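Getting an ink stain out of a white cotton shirt?

Print this page | E-mail this to a friend
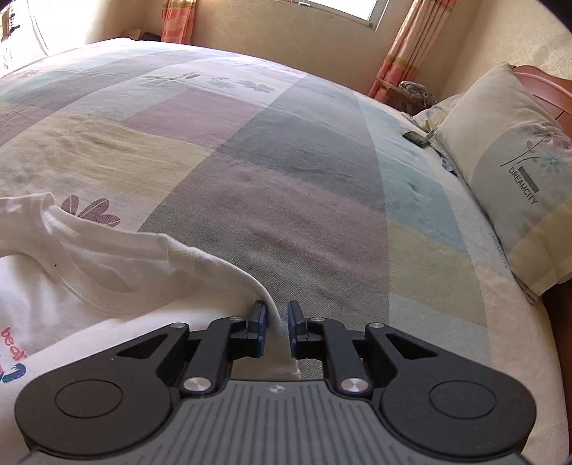 Posted in Laundry & Stains

Hi all! I got ballpoint ink on the pocket of a white cotton dress shirt (a Kametti, so not one I want to give up on) and I only noticed after it had been through the wash. It didn't go in the dryer, thank goodness. I've tried dish soap twice and the mark is paler but it's still there - a blue smudge the size of a quarter. I have a wedding in February and this is the only shirt I own that fits right in the neck. Is it worth trying bleach, or will that make it worse?
Nii Dogbe

Yuen521
Don't start with bleach! I did that on a pillowcase and the ink went a sort of yellow-brown that never left. Get plain rubbing alcohol from the drugstore. Lay the pocket over a folded paper towel, stain side down, and dab the back with a cotton ball soaked in alcohol. Move to a clean patch of towel every time you see blue on it. Mine took 6 rounds over one evening and I was ready to quit after the second, so keep going. Rinse in cool water, rub in a bit of liquid detergent, leave it half an hour and then wash it as usual. And check it in daylight before it goes anywhere near a dryer. Oh, and open a window, the smell gets strong (my cat left the room).

stuto_mom
hairspray. works every time

Prastari Pete
Hairspray used to work when it was mostly alcohol, but a lot of the newer ones aren't and they just leave it sticky. I'd go with the alcohol too. If there's still a shadow after that, soak the whole shirt overnight in oxygen bleach - the powder kind, not chlorine - and follow the amount on the tub. Check the care label first, mine had a bit of spandex in it and I had no idea.

Print this page | E-mail this to a friend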